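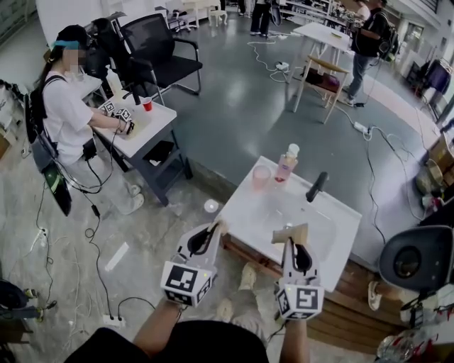 4. Fitting the waste trap

The Varma trap comes ready assembled and suits any basin with a standard waste outlet. Read this section through before you start, and check that the basin is fixed to its cabinet and level from front to back. Clear the top of the basin before working underneath. A cup or a bottle left standing there, like the pink cup and the capped bottle on the white basin top, should be put somewhere else until step 6.

1. Turn off the water at the isolating valves. Open the tap to let the pipe drain.

2. Put a bucket under the waste outlet.

3. Slide the large nut and then the tapered washer on to the outlet. The thin edge of the washer faces down.

4. Push the trap up to the outlet and tighten the nut by hand. Do not use a wrench — the thread is plastic and will strip.

5. Cut the waste pipe so that it goes at least 20 mm into the side of the trap. Remove any rough edges and tighten the side nut.

6. Fill the basin, let it empty, and feel each joint with a dry tissue. If a joint weeps, undo it, reseat the washer and test again.

Note: If the outlet and the waste pipe are more than 80 mm out of line, order the Nokbridge extension, part 291. It is sold in packs of 2.

Caution: Do not pour drain cleaner into a new trap until the joints have been tested. Wear gloves and keep the room aired.

To clean the trap later, see section 5.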